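Microfibre cloths losing absorbency after washing

khulme62
Posted Monday, July 6, 2026
I have a batch of blue microfibre cloths from Hakell, bought in April. After a dozen washes at 60 they push water about instead of picking it up. No softener used. Is this the fibre or the detergent?

Mapplebeck_G
Detergent residue, most likely. Halve the dose and run an extra rinse. Hard water makes it worse.

jikmont
Disagree. 60 is fine for polyester, but the tumble dryer isn't if it runs hot. The split ends of the fibre fuse and no amount of rinsing brings them back. What setting do you dry on?

khulme62
Low heat, 76 minutes, mixed load with cotton towels.

P Kettle
Then the towels are part of it. Cotton lint lodges in the pile and stays there. Wash them separately, and pull each cloth out flat by the corners before it goes on the line. 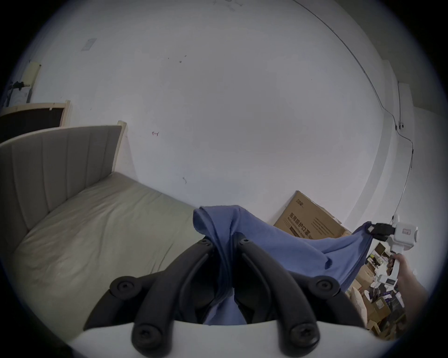

Mine get a soak in plain hot water first, with a spoonful of citric acid per litre, then a short cycle with no detergent at all. The oldest have had 117 washes and still dry a window in one pass.

jikmont
Citric acid shifts limescale, not lint.

P Kettle
Agreed, the lint is why I keep the towels out.

khulme62
Will try the soak on half the batch and leave the rest as they are.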